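Evaluation diary, October, second entry

The trial of the Pandovora hand-held gripper kit continued at the Jorkholm site. The session opened at 5 with a review of the service terms. The quoted price of 3,225 covers the grippers, the printed markers and remote support for 22 weeks. Wekesa Gachanja recorded two objections to the renewal clause and asked that they be sent to the supplier in writing.

Work then moved to the washroom counter. The plan calls for 50 recordings per station before any comparison with the Shirima kit is made — a figure the office considers modest. The setup guide remains too brief on marker placement, and the section on cable routing should be rewritten. Comfort over a long session is still to be scored.
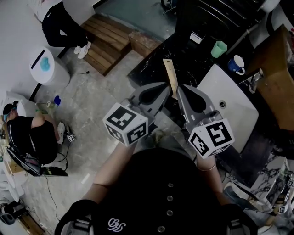 Hand-held gripper with marker cubes, beside the sink counter.

Scores for the grip pads will be entered tomorrow. The Pornex quotation has not arrived.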